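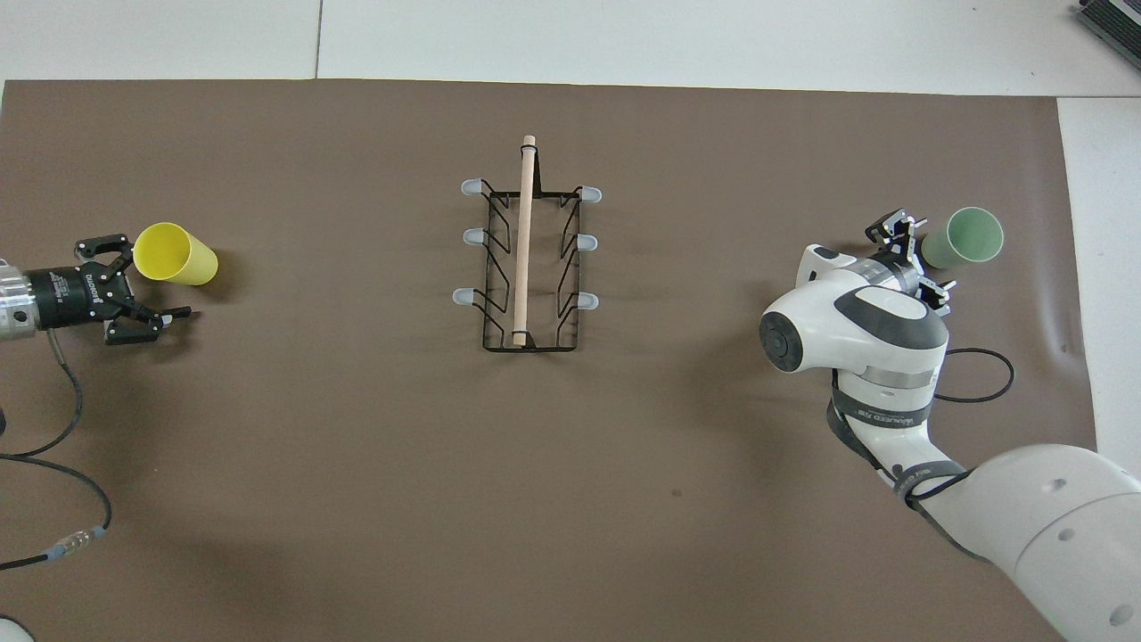 Wire rack and two plastic cups on the brown mat

Plastic cups taste like soap no matter how I wash them

Posted by marnie_k in Kitchen & Laundry, June 2026

Hi everyone, long-time reader and very occasional poster. I'm hoping somebody can sort me out before I throw every cup in the house into the recycling.

We moved to Lorkus in the spring, into a lovely old place with a lovely old kitchen and no dishwasher, so I'm back to washing up by hand for the first time in years. I don't mind it at all (I put the radio on and look out at the neighbour's plum tree), but the plastic cups are driving me up the wall. You fill one with cold water, take a sip, and there it is, a soapy, slightly perfumey taste. The glasses are fine. The china mugs are fine. It's only the plastic.

What I've tried so far: rinsing longer, rinsing hotter, a new sponge, and leaving the cups on the rack overnight instead of drying them with a tea towel. I use Lutent, the green apple one, and I'll admit I've never measured it in my life. I squirt it straight onto the sponge like my mother did. My husband says he can't taste anything, but he also can't tell when the milk has gone off, so I don't count him.

There's a faint cloudy look to the older ones too, if that helps. Is the plastic finished, or can it be rescued? We have grandkids coming to stay for a good part of the summer and I'd dearly love to be able to hand them a drink of water that tastes like water.

Thanks in advance, and sorry for the essay!

Noboru Tsuchiya

Hello Marnie, and welcome to hand washing, it's a nice club once you settle in.

I don't think your cups are finished. Plastic holds on to scent and grease a good deal more than glass does, and scented dish soap is one of the worst things for it. You're also using more soap than you need, and I say that kindly, as a man who went through a bottle a fortnight until my daughter moved back home and took over the shopping.

My suggestion is to start with a soak. Put a heaping tablespoon of baking soda into 1000 mL of warm water, which I mix up in an old juice jug. Fill the cups right to the brim, or put them right under in a basin, so the rims get it as well. Leave them for eight hours. I do it after supper and forget about them until breakfast. In the morning, tip them out, wipe the insides with a soft cloth and rinse twice under the cold tap. Please don't go at them with a scouring pad, however satisfying it feels. Once the inside is full of fine scratches you'll never get the taste out, and that may be part of what you're seeing in the old ones.

If they're cloudy rather than scratched, it could be minerals from the water, and baking soda won't do a lot for that. Try one part white vinegar to four parts water for half an hour, on a different day from the soda. Mix the two together and they mostly cancel each other out, though it does make a lovely fizz if the grandkids are watching.

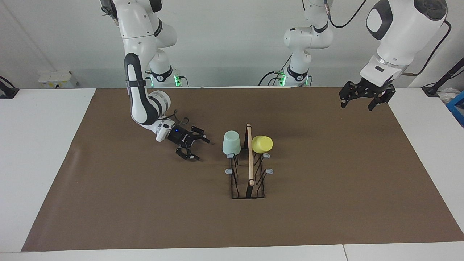

After that it's mostly a matter of changing how you wash. Put a small squirt in the sink, run the water onto it, and wash in that. Cups go first while the water is clean, then cutlery, then plates, and anything greasy waits its turn at the end. I had a plastic measuring jug that tasted of curry for the best part of a year, all from going in after the frying pan. An unscented soap helps as well. I use Geltar, the plain one in the white bottle. It has no smell to speak of, and it doesn't make much in the way of bubbles, so you may feel for the first week or so that nothing is getting clean. It is.

As for drying, the rack is a good choice, but tip each cup a little on its side so the air can get up inside. A cup standing flat on its rim on a mat or a counter stays damp in there for ages and picks up a stale sort of smell that people often take for soap. And have a sniff of your tea towels while you're at it! Fabric softener gets onto everything.

Do let us know how you get on. If one or two still taste odd after a couple of soaks, retire them to the bathroom for toothbrushes.

pruneandpip

just buy glass

ikeda_lane

Noboru has covered most of it, but I'd add one thing. Check the cupboard as well as the cups. We had the very same trouble, blamed the soap for months, and it was the scented drawer liner I'd put down when we moved in. Plastic cups stored upside down on it were soaking up lavender all day long. I pulled it out, wiped the shelf with plain water, left the doors open over a weekend and washed the cups once more. Glasses on the same shelf never picked it up, so it fits with what you're describing.

Also, some of the very cheap party cups just taste like that from new, and I've never managed to fix those.

marnie_k

Oh my goodness, there IS a liner in that cupboard. It came with the house and has little roses on it. I'm off to smell it now, and the baking soda goes in tonight. Thank you both so much (and Pip, I've met my grandchildren, we're staying with plastic).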